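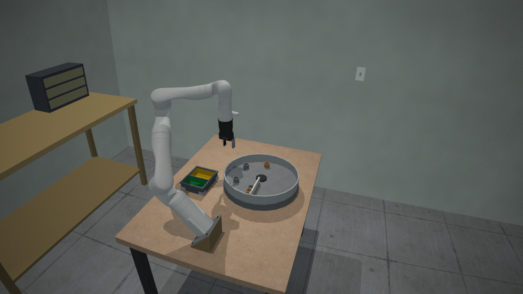 White arm over the round tray, gray tile floor behind.

I've been running the Emport compiler kit on my own desk for six weeks now, and I have opinions! Quick background: Emport takes ordinary C++ loops and tries to push the slow ones onto an FPGA card. I bought the Foley card to go with it (the small one, $400, no fan) because my lab mate Alaric Obi swore by his.

Setup took me most of an evening. The installer wants 20 GB free and then sits at 46 percent for so long that I went and made dinner. Leave it alone, it gets there. The license manager is a pain, and I had to enter my key twice after a reboot.

Once it runs, though, wow. My first real test was a stencil loop from an image denoising code I've been dragging around since grad school, and it came out 6 times faster than on my CPU with only two pragmas added. I did nothing clever. The reports are readable too, with the stalled loops listed first and line numbers that match your source (Divville's older tool never managed that, and I used it for years).

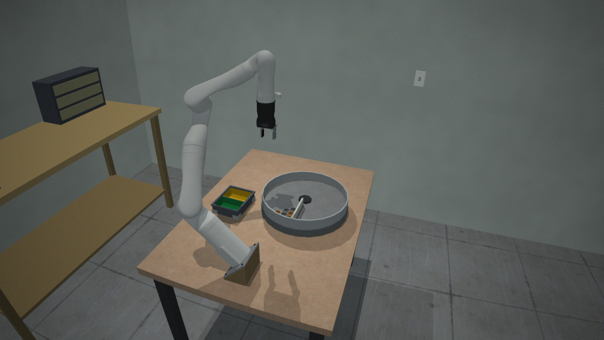
What bugged me

Compile times, mostly. A small kernel is fine over coffee, but anything bigger is an overnight job, and if timing fails at the end you get one grumpy line and no bitstream. Pointers to pointers still break it. The docs send you to the Rirnotholm forum for half the answers, and the search there is awful.

Would I buy it again? Yes, for loops that stream through arrays. If your code is all trees and linked lists, I'd keep the money and wait for the next release, which is supposed to land in November.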